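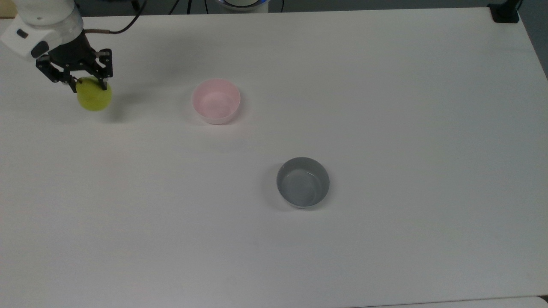

Darlene Gauthier thinks it's the gripper homing and I should stop blaming the network. She wrote that on the whiteboard in March and she's written it again, bigger, so okay, I'm starting there this time.

The fault, for anyone who wasn't in: the arm picks up the apple fine, lifts, and then just stops. No alarm, no red text, nothing in the pendant log. It sits there holding the fruit over the table and the controller says it's still "moving" — which it very much is not. You can wait as long as you like. I gave it 72 seconds before I hit the stop.

Then the part I really don't like. After the stop gets reset, the arm picks up the old move where it left off, with no prompt. My hand was halfway to the gray bowl. Nothing touched me, but I've put it down as a safety item and not as a nuisance, and I'd like it to stay that way.

What I tried, in the order I tried it:

- Rebooted the Fedora box. Same thing, first pick.
- Rolled Dovidby back to build 64. Ran longer, then hung.
- Re-homed the gripper (happy, Darlene?). Homing came up clean, and it hung on run 43.
- Swapped the network cable for the spare in the Tullow drawer. No change, so that's one for her side of the board. 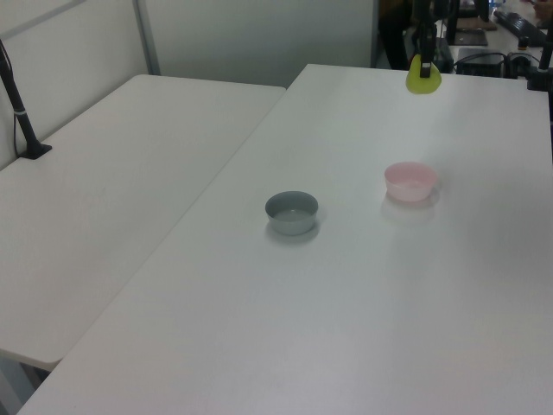 *Apple in the gripper at the far end of the table, seen from the side. Gray and pink bowls both on the table.*

Went through the Dovidby log after lunch. Every hang has the same line right before it, a grip force reading of 171 and then no more readings at all. The planner seems to be waiting on a fresh one that never shows up. So it could be the gripper after all, or the driver dropping the stream. I can't tell those two apart yet!

Until it's fixed: after any stop, cancel the move on the pendant BEFORE you reset, and keep hands off the table until the arm has gone home. Taped a note to the pendant saying the same.

Still to do: put a timeout on the force reading, ask Samarakoon if their driver can resend the last value, find out why reset doesn't clear the queue. Starting with the queue, 9:30 tomorrow.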